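Contra a gala de seis horas

Tudor Pop

Trabalho há bastantes anos em eventos de empresa, primeiro em Urholm e agora em Portugal, e peço desculpa se o meu português às vezes fica um pouco direito demais. Quero defender uma opinião que, entre colegas, me deu já alguns almoços difíceis: as noites de prémios do nosso setor são demasiado longas, e quem paga por isso é o premiado.

Em setembro assisti à gala da Tekach, uma marca de cosmética que entrega prémios a salões e a lojas. Havia 300 convidados, passadeira, fotógrafos, um quarteto de cordas e um jantar servido entre os discursos. A porta abriu às 18h e o último troféu foi entregue perto da meia-noite. São seis horas. Quando chamaram a vencedora da categoria de melhor salão independente, metade da sala estava no bar ou já a pedir o casaco. A senhora tinha preparado duas folhas. Leu a primeira, olhou para as mesas e guardou a segunda.

Eu não conheço essa senhora, mas fiquei com pena dela durante a viagem toda para casa.

O argumento habitual dos organizadores é o dos patrocinadores. Cada patrocinador quer a sua categoria, cada categoria quer o seu vídeo, e cada vídeo tem música e uma voz grave. Compreendo, porque também já fiz esses orçamentos. Mas uma categoria que existe somente para justificar um logótipo nota-se muito na sala, e o público aplaude com a mão que não segura o copo.

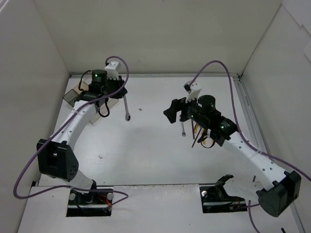
Benvinda Teixeira, com quem organizei o encontro anual da Stolaston, costumava cortar o guião com um lápis vermelho na véspera. No primeiro ano fiquei ofendido, pois ela tirou a minha abertura inteira, com bailarinos. A cerimónia ficou em 56 minutos, e o jantar veio depois, sem microfone nenhum. As pessoas conversaram. Os vencedores andaram de mesa em mesa com o troféu e contaram a quem quis ouvir aquilo que no palco não tinham tido tempo de contar. Eram 200 convidados e, quando se serviu o café, as mesas continuavam cheias.

Dizem-me que isto só funciona em eventos pequenos — talvez seja verdade. Nunca o experimentei com uma sala de mil pessoas e não vou fingir que sim. Também reconheço que uma casa como a Quinta do Leitão vive do aluguer por noite completa, e que um técnico de som recebe o mesmo por uma hora ou por cinco. A poupança no orçamento é menor do que se imagina.

Mesmo assim, proponho aos colegas uma experiência modesta para a próxima temporada. Peguem no alinhamento do ano passado e perguntem, linha por linha, a quem essa linha faz falta. Tirem o segundo apresentador. Deixem o discurso do diretor-geral para o convite impresso, onde se lê com calma. E o tempo que sobrar, entreguem-no à pessoa que subiu ao palco com duas folhas na mão.

01/10/2022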